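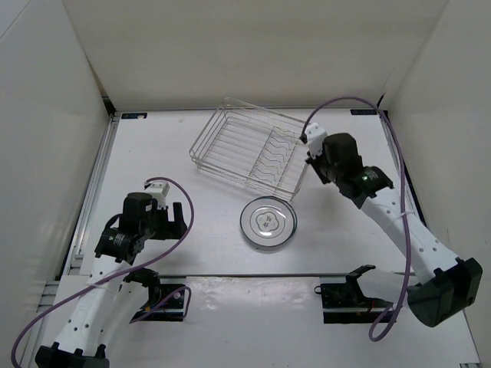 A wire dish rack, with a small stack of plates for company.

Jorema Shared Kitchen: questions we get asked a lot

How do I book?
Through the Jorema website, up to 3 weeks ahead. The shortest slot is two hours. People do ask for one hour, and we have seen what one hour does to a batch of choux.

What does it cost?
Your first slot is free. After that you pay monthly, and the price list is on the bookings page, where it can be kept up to date without anyone having to edit this one.

Can I leave things to drain overnight?
No. Racks are for the length of your slot. Dry it, put it away, go home. Anything left behind goes into the blue crate by the back door, where it will meet a great many lids.

Are plates provided?
Yes, along with bowls and mugs. Sharp knives are not, so bring your own and take the same number away again.

Which oven is the good one?
The Starnico. Everyone knows it's the Starnico. You can't reserve it separately, and emailing us to ask nicely hasn't worked so far. The other one runs hot at the back -- turn your trays halfway through.

Can I store ingredients here?
Each member gets one shelf in the Agbayani store room and one fridge box. Label both. "Mine" is not a label, though we admire the confidence.

Is there parking?
There are 7 spaces, shared with the tile shop next door. Loading is allowed before 8am. The tile shop is awake by then and will tell you when it's 8am.

Do you close at all?
Only in February, for deep cleaning and a look at the extractor fan. Bookings for March open before we shut.

How do I cancel?
Online, up to the evening before. Later than that and the slot is charged, even if it was the dog.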